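Minard Equipamiento Escolar
Catálogo general > Educación infantil > Juego simbólico

Módulo de cocina Miloleck, serie Aula
Referencia 1633-C

La serie Aula de Miloleck reúne mobiliario de juego destinado a centros de educación infantil, ludotecas y salas de espera pediátricas. El módulo de cocina se suministra a partir de 3 años y admite su instalación en línea con los restantes elementos de la serie: despensa, mesa de comedor y mostrador de tienda.

El módulo se entrega desmontado, en dos bultos. El montaje requiere la intervención de dos personas adultas y debe concluir con la fijación del conjunto a la pared mediante las escuadras incluidas. Minard no autoriza el uso del módulo sin anclar, ni siquiera de forma provisional.

El centro podrá solicitar el servicio de montaje en el momento de formalizar el pedido. En ese caso, el embalaje será retirado por el transportista. 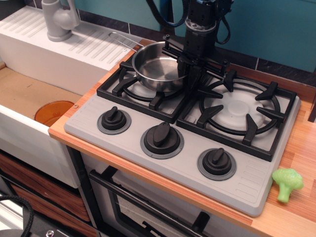

Skye Dalgleish escribe que en su escuela el módulo lleva dos cursos en uso diario y que la encimera se limpia sin dificultad, aunque habría agradecido que las escuadras se vendieran también por separado, pues al cambiar de aula hubo que encargar el juego completo de herrajes.

Respuesta de Minard: las escuadras pueden adquirirse sueltas desde el pasado mes de octubre, con la referencia 1633-H. Los centros que ya dispongan del módulo deberán indicar el número de serie, grabado en la cara interior del panel trasero.

Limpieza y mantenimiento
Se recomienda emplear un paño humedecido con jabón neutro. Quedan excluidos los productos abrasivos, el amoníaco y los limpiadores a vapor. Los tornillos de unión se revisarán al inicio de cada trimestre con la llave suministrada.

Condiciones de suministro
Plazo de entrega: 19 días laborables desde la confirmación del pedido.
Pedido mínimo: una unidad.
Portes: incluidos en la península a partir de 8 módulos de la serie Aula, iguales o combinados.
Garantía: tres años para la estructura y uno para los accesorios.

Las solicitudes de presupuesto de centros públicos se tramitarán por escrito, con indicación del código de centro y de la dirección de entrega. Para consultas sobre repuestos, diríjase a Wilson Chambi, Departamento de Atención a Centros.

Productos relacionados
Despensa Miloleck, serie Aula
Mostrador de tienda Miloleck, serie Aula
Alfombra Clelatico para rincón de juego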